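Warum Schatten mal riesig und mal winzig sind

Von der Kinderredaktion, November
Zuletzt aktualisiert: November

Gestern Abend bin ich an einer Straßenlaterne vorbeigelaufen, und plötzlich war da ein Riese neben mir auf dem Gehweg. Erst war er klein und dick und klebte an meinen Schuhen, dann wurde er länger und länger, und am Ende reichte sein Kopf bis zur nächsten Hecke. Ihr wisst natürlich längst, wer das war: mein Schatten! Ich bin dann noch dreimal hin und her gelaufen, und eine Frau mit Hund hat ziemlich komisch geguckt. Aber danach hatte ich so viele Fragen im Kopf, dass ich sie aufschreiben musste.

Was ist ein Schatten überhaupt?

Fangen wir mit dem Licht an. Licht saust von der Lampe oder von der Sonne los und fliegt geradeaus. Es kann nicht um die Ecke biegen wie ein Fahrrad. (Na gut, mit einem Spiegel kann man es umlenken, und ein ganz kleines bisschen biegt es sich an Kanten doch, aber das ist so wenig, dass ihr es zu Hause fast nie bemerkt.) Wenn nun etwas im Weg steht, zum Beispiel ein Baum oder euer kleiner Bruder, dann kommt das Licht dort nicht weiter. Dahinter fehlt es. Und diese Stelle, an der das Licht fehlt, nennen wir Schatten.

Ein Schatten ist also gar kein Ding. Man kann ihn nicht aufheben, nicht zusammenrollen und nicht in die Schultasche stecken. Als ich klein war, habe ich mal versucht, meinen mit Kreide auf dem Hof festzumalen. Eine Stunde später bin ich zurückgekommen und er passte nicht mehr in seinen Umriss hinein! Ich war richtig beleidigt. Dabei hatte sich nur die Erde ein Stück weitergedreht, und die Sonne stand für mich an einer anderen Stelle am Himmel.

Ganz dunkel ist so ein Schatten übrigens selten. Draußen kommt auch Licht vom blauen Himmel, von den Wolken und von der hellen Hauswand gegenüber. Ein bisschen davon landet immer auch im Schatten. Deshalb könnt ihr unter einem Baum noch prima ein Buch lesen. Auf dem Mond ist das anders. Da gibt es keine Luft, die das Licht verteilt, und der Himmel ist auch am Tag schwarz. Schatten sind dort viel, viel dunkler als bei uns.

Groß, klein, schief

Jetzt zurück zur Straßenlaterne. Wenn ich direkt darunter stehe, kommt das Licht von oben und mein Schatten ist ein kleiner Klecks um meine Füße. Gehe ich weg, trifft mich das Licht immer schräger. Mein Körper versperrt dann einem längeren Stück Gehweg das Licht, und der Schatten wächst.

Mit der Sonne ist es genauso. Am Morgen und am Abend steht sie tief, und alle Schatten sind lang. Mittags steht sie am höchsten, und die Schatten sind am kürzesten. Im Sommer sind sie mittags sogar noch viel kürzer als im Winter. Probiert das mal mit dem Zollstock aus! Ich habe bei uns im Garten einen Stock gemessen, der 128 Zentimeter aus der Erde schaut. Mittags im November war sein Schatten 274 Zentimeter lang, also mehr als doppelt so lang wie der Stock. Und im Juni? Da muss ich noch warten, aber ich wette, dann ist der Schatten kürzer als der Stock selbst.

An der Wand ist es noch ein bisschen anders. Da kommt es darauf an, wie weit ihr von der Lampe weg seid und wie weit von der Wand. Haltet eure Hand ganz nah an die Wand, dann ist der Schatten fast so groß wie die Hand selbst, und sein Rand ist schön scharf. Geht ihr mit der Hand in Richtung Lampe, wird der Schatten größer und größer, bis eure fünf Finger wie fünf Bäume aussehen.

Und noch etwas ist toll an Wandschatten: Sie verraten den Umriss. Farben, Knöpfe, Muster, das ist alles weg. Übrig bleibt die Form außen herum. Zwei Finger, die nach oben zeigen, erkennt man an der Wand sofort wieder.
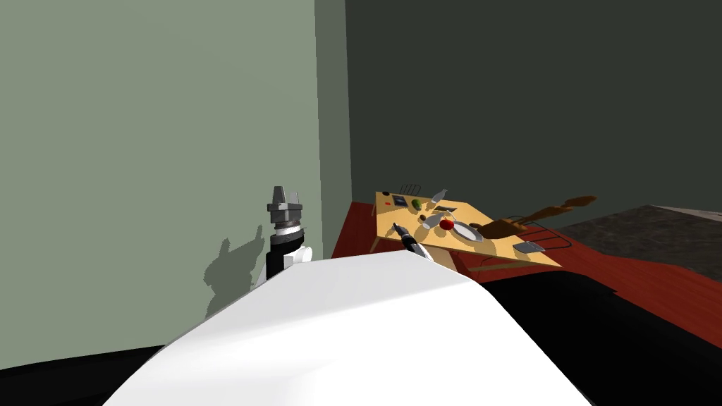
Lesezeit: 6 Minuten

Der Rand, der nicht scharf sein will

Habt ihr schon mal ganz genau auf den Rand von einem Schatten geschaut? Manchmal sieht er aus wie mit der Schere geschnitten, und manchmal ist er verwaschen wie Wasserfarbe. Das hängt damit zusammen, wie groß die Lampe ist.

Stellt euch eine winzige Lampe vor, so klein wie ein Stecknadelkopf. Jede Stelle an der Wand kann diese Lampe entweder sehen oder nicht sehen. Dazwischen gibt es nichts, also ist der Rand scharf. Bei einer großen, dicken Lampe gibt es aber Stellen, die nur ein Stückchen von der Lampe sehen können. Dort ist es halb hell und halb dunkel. Dieser graue Streifen heißt Halbschatten, und der richtig dunkle Teil in der Mitte heißt Kernschatten. Kernschatten! Ich finde, das klingt wie der Name von einem Drachen.

Auch die Sonne ist keine winzige Lampe. Sie ist am Himmel ein kleines Scheibchen. Darum hat der Schatten eurer Schuhe einen ziemlich scharfen Rand, während der Schatten von einer Kirchturmspitze unten auf dem Platz ganz weich ist. Je weiter der Schatten von dem Ding weg ist, das ihn macht, desto breiter wird der graue Streifen. Bei Flugzeugen, die sehr hoch fliegen, bleibt am Boden vom Schatten gar nichts mehr übrig, was man erkennen könnte.

Kann ein Schatten bunt sein?

Ja! Das hat mich selbst umgehauen. Ihr braucht dafür 2 Lampen in verschiedenen Farben, zum Beispiel eine rote und eine blaue. Beide leuchten auf dieselbe weiße Wand, aber von verschiedenen Seiten. Die Wand sieht dann irgendwie rosa-lila aus. Haltet ihr nun die Hand davor, bekommt ihr zwei Schatten: einen roten und einen blauen.

Warum? An der Stelle, wo die Hand das rote Licht wegnimmt, kommt ja immer noch das blaue an. Also ist der Schatten von der roten Lampe blau. Und umgekehrt. Nur da, wo sich beide Schatten überdecken, ist es richtig dunkel. Ich musste mir das aufmalen, bis ich es verstanden hatte, und das solltet ihr vielleicht auch machen.

Sogar im Schnee gibt es so etwas. An einem klaren Wintertag sehen Schatten im Schnee oft bläulich aus. Das Sonnenlicht kommt dort nicht hin, das Licht vom blauen Himmel aber schon.

Die Uhr, die nie aufgezogen wird

Lange bevor es Armbanduhren gab, haben Menschen am Schatten abgelesen, wie spät es ist. Eine Sonnenuhr braucht bloß einen Stab und ein paar Striche. In Jarnberg, wo meine Oma wohnt, gibt es eine an der alten Schule, und als Kind durfte ich dort immer die Uhrzeit vorlesen. Meistens lag ich daneben. Im Sommer stellen wir unsere Uhren ja eine Stunde vor, aber die Sonne macht dabei nicht mit!

Ihr könnt euch selbst eine bauen. So habe ich es gemacht:

Steckt einen geraden Stock in einen Blumentopf mit Erde und stellt den Topf auf ein großes Stück Pappe. Am besten morgens, an einem Platz, der den ganzen Tag Sonne hat. Malt einmal um den Topf herum, dann findet ihr die Stelle wieder, falls jemand dagegenrennt (bei uns war es die Katze). Zu jeder vollen Stunde macht ihr einen Strich genau dort, wo die Spitze des Schattens liegt, und schreibt die Uhrzeit daneben. Am nächsten Tag könnt ihr nachsehen, ob eure Uhr stimmt. Nach ein paar Wochen stimmt sie nicht mehr so gut. Die Sonne läuft im Lauf des Jahres nämlich nicht immer auf dem gleichen Weg über den Himmel.

Wenn der Schatten richtig, richtig groß ist

Der größte Schatten, in dem ihr je gestanden habt, ist der von der Erde. Ihr steht sogar jeden Tag darin. Man nennt ihn Nacht! Die Sonne kann immer nur eine Hälfte der Erde beleuchten, und auf der anderen Hälfte ist es dunkel.

Der Schatten der Erde reicht weit ins All hinaus. Ab und zu wandert der Mond hindurch, und dann haben wir eine Mondfinsternis. Der Mond verschwindet dabei meistens nicht ganz, er wird rötlich wie eine alte Kupfermünze. Ein bisschen Sonnenlicht wird nämlich von der Luft rund um die Erde umgelenkt und landet trotzdem auf ihm, und von diesem Licht bleibt vor allem das rote übrig.

Bei einer Sonnenfinsternis ist es andersherum, da fällt der Schatten vom Mond auf die Erde. Wichtig, und das meine ich ernst: Schaut dabei niemals ohne eine spezielle Finsternisbrille in die Sonne. Eine normale Sonnenbrille reicht nicht!

Schattentheater für heute Abend

Zum Schluss noch mein Lieblingsspiel. Macht das Zimmer dunkel und stellt eine Taschenlampe auf den Tisch, so dass sie gegen eine helle Wand leuchtet. Nicht in die Augen leuchten, auch nicht aus Spaß. Dann geht es los mit dem Hund: Handflächen aneinander, Daumen nach oben als Ohren, und den kleinen Finger auf und ab bewegen, damit er bellt. Für einen Vogel hakt ihr die Daumen ineinander und flattert mit den anderen Fingern. Das Krokodil geht mit zwei Armen, wenn ihr sie wie ein Maul auf- und zuklappt.

Ihr könnt auch Figuren aus Karton ausschneiden und mit Klebeband an Schaschlikspießen festmachen. Ich habe so mal ein Stück mit einer Hexe und einem sehr dicken Frosch aufgeführt. Der Frosch sollte in der Geschichte immer weiter wachsen, und dafür musste ich ihn nur langsam zur Lampe schieben. Meine Schwester fand, er hätte am Ende platzen sollen. Vielleicht beim nächsten Mal, dann brauche ich nur noch einen Trick für den Knall.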